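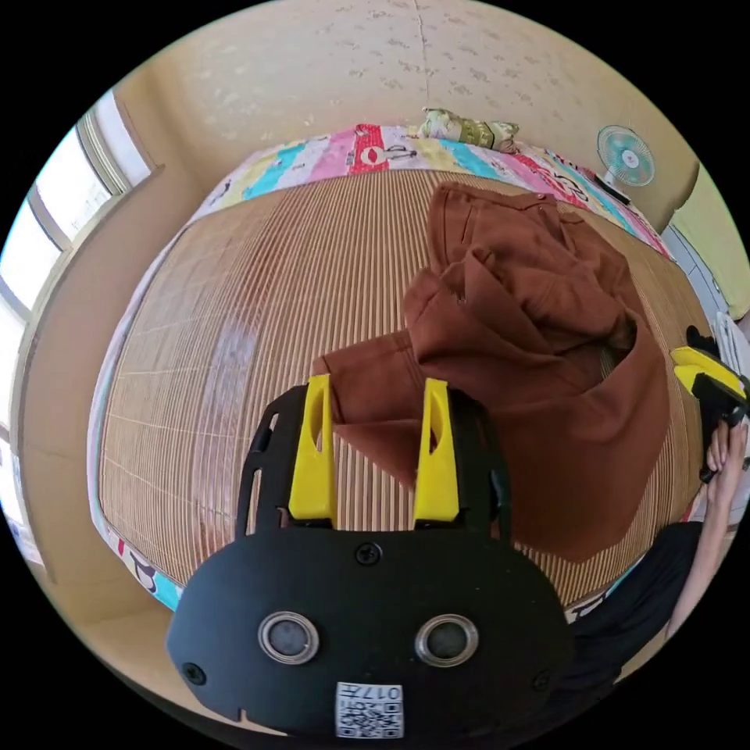
*Brown garment on the bed mat, crumpled*

Gifty, thanks for writing this up, but I'm not convinced.

On 1 January 2025, Gifty Bonsu wrote:

> I've switched to folding everything on the bed, straight onto the woven mat. It's firm enough to press a crease into, and I can get through 20 pieces before I need to stretch. Ruan says the Clistetti method works even better there. Has anyone else tried it?

Firm enough for T-shirts, maybe. Heavier things are where I have my doubts. Look at how that brown one bunches up and folds over on itself – you'd have to open it all out before you could line up the seams. I tried the same thing in September with work pants and ended up walking round the bed to reach the far leg. Every time.

As for Clistetti, I've read the page twice and it looks like folding in thirds with a new name on it. Ruan, if there's more to it, please post the steps.

I also don't see how a slatted mat beats a table. Do the binding threads leave marks on thin cotton? Mine did.

I'll keep using the kitchen table until somebody shows me a neater stack.

Dela Ansah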